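Ovstead's bins go fortnightly, and the bags come out

Ovstead moved to fortnightly rubbish collections in November, and the town has taken it about as well as you would expect of a place that once argued for a whole winter over the colour of a bench.

Under the new timetable, grey bins are emptied every 2 weeks instead of weekly. Recycling stays as it was. Food waste gets a small caddy of its own, which the council says will be delivered to every household "in due course", a phrase that residents of Horrocks Lane have begun using to each other as a greeting.

The trouble is what to do with the rubbish in between. Bins must have their lids fully shut on collection day, and anything left beside them stays there. The council's leaflet, printed on very thick card, suggests that households "reconsider their relationship with waste". Most have simply gone looking for somewhere indoors to put it. Flats above the shops on Market Street have it worst, as many have no yard and share a bin store built for the habits of 1974. There the answer has been the spare bit of wall, the back of the door, and anything that can be hung up out of the way of the dog.
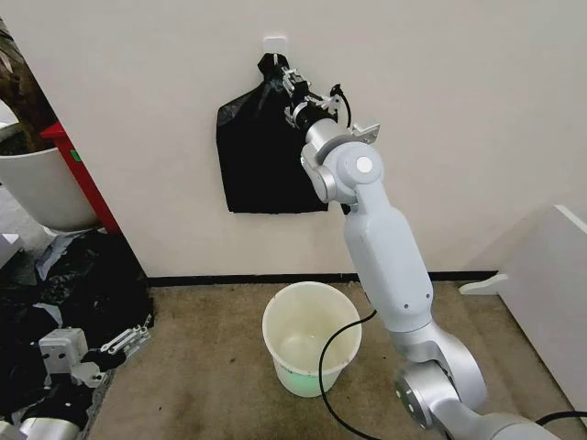

One Market Street tenant wondered aloud at the last public meeting whether anybody at the council had ever lived with a nappy for 13 days, and was told that the question would be answered in writing. It has yet to be.

The firm behind the new rounds is Zellent, which took over the contract in the spring and has promised a smoother service with fewer lorries. It has certainly managed the fewer lorries. Four roads at the top of the town were missed in the first week, among them the one where the council's own depot stands. Zellent blamed a fault in its route planning and sent a lorry back at six the next morning, reversing alarm and all, so that those who had been complaining of no collection could complain of one instead.

There is also the matter of the bags. The council has agreed to give out 400 rolls of free black sacks from the library desk, one roll to a household, while stocks last. Stocks lasted until shortly after lunch. A second batch has been ordered, and the library has put up a notice asking people not to queue in Local History, where they had been leaning on the maps.

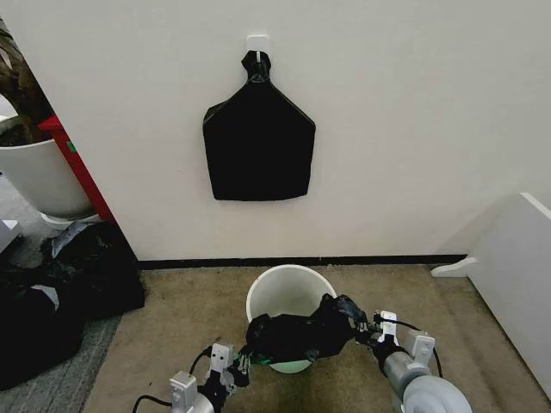
A black bag on a stick-on wall hook.

Shops have been quicker off the mark. The hardware shop on the corner has moved its hooks, pegs and lidded tubs to the front window, pushing the barbecues to the back, and has a hand-lettered sign reading BIN CRISIS? COME IN. The owner of the café next door has asked for the question mark to be taken off.

Drukmont, the printing works by the river, has been drawn into it too, having produced the leaflet and the collection calendar that came with it. The calendar shows grey bin days in grey and recycling days in a slightly different grey. Drukmont says it printed what it was sent. The council says a corrected version, with a green in it, will go out before Christmas, and that in the meantime residents should look at what their neighbours have put out. On Mill Rise this has led to 28 households copying one man who had got it wrong.
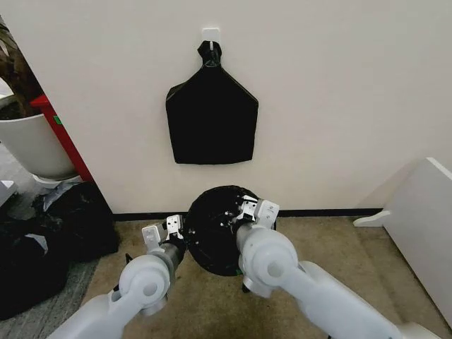 Putting out the wrong bin was at least something the street had done together, according to one Mill Rise resident, who would still like to know when somebody is coming to empty it.

The council will review the scheme in the new year. Comments can be left on its website or posted in the box at the town hall, which is emptied weekly.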